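Rorkitetti Home Arm Build Guide
Section 7: Simulated Wrist View and Gripper Check
By Ingrid Castellanos
18/01/2020

Complete this section before you wire the gripper motor. The arm should already be loaded in the Lekota simulator with the room file from Section 6. You do not need the real arm on the bench for any of these steps.

7.1 Start the wrist view

1. Open Lekota and load your arm file.
2. Set the simulation to Pause.
3. Select Wrist from the view list.
4. Turn the wrist joint until the gripper points up toward the ceiling corner. The palm should run along the bottom of the view, with a finger rising from each side.
5. Open the fingers fully.

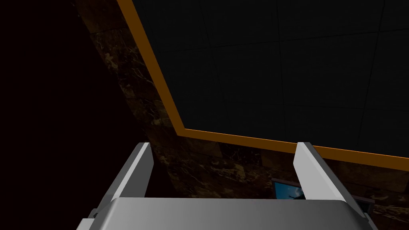

Wrist view, fingers open, gripper pointed at the corner of the ceiling.

If the palm is at the top of the view, the wrist mount has been entered upside down. Go back to 6.4 and turn it over. Do not correct this by flipping the view, or the left and right finger commands will be swapped later on.

Note: Dark rooms are normal with the default lights. Raise the light level only if you can't make out the inner faces of the fingers.

7.2 Check the finger travel

1. Move the arm to a clear part of the room.
2. Set the finger speed to 30 and press Run.
3. Bring an object between the fingers and stop before closing.
4. Look at the space between the lower end of the object and the palm. There must be a gap.
5. Close the fingers one step at a time. Both should move by the same amount. 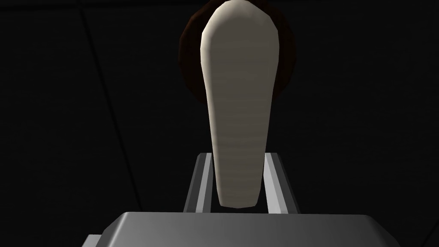 A tapered object is a harder test than a block. The fingers meet it at a narrow section, and a small error in the finger angle will push it to one side. Run the block test first, then the tapered one, and write down the finger setting for each.

CAUTION: Keep the grip force limit at 300 during setup. The limit is copied to the real controller when you export, and a value of 800 can strip the printed gears.

7.3 Approach the edge of a surface

1. Open the fingers and clear anything you were holding.
2. Bring the gripper in low, below the level of the top panel.
3. Stop when the trim along the panel edge is in view above the fingertips.
4. Save the position as EDGE A.

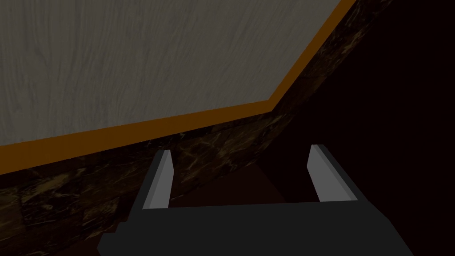
Move the base joint a few steps and save a second position as EDGE B. Switch between the two. The arm should travel without the gripper body touching the side face. If contact is reported, back the elbow off and save both positions again.

Note: The Cenar version of the arm has a longer wrist. Owners of that kit should save EDGE A further out from the surface.

7.4 Repeat with collision shapes on

1. Turn on collision shapes in the physics menu.
2. Go to EDGE A and wait for the joints to settle.
3. Confirm that the gap between the fingers is clear.
4. Step forward slowly, keeping a hand on the Pause key.

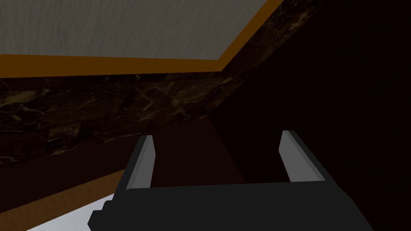 Matěj Lukáč writes: I had contact warnings all through 7.4 until I rebuilt the collision shape for the gripper housing. Mine was still the plain box from the June release, and it was wider than the part I had printed. After the rebuild the warnings stopped and EDGE B worked with no other changes.

If you are using the June release, rebuild the housing shape before step 1. Later releases do this when the arm file is loaded.

5. Save the arm file under a new name.
6. Export the joint limits and continue to Section 8.

Related sections
Section 6: Loading the Room and Arm Files
Section 8: Wiring the Gripper Motor
Printing Replacement Fingers
Hosero Controller: First Power-Up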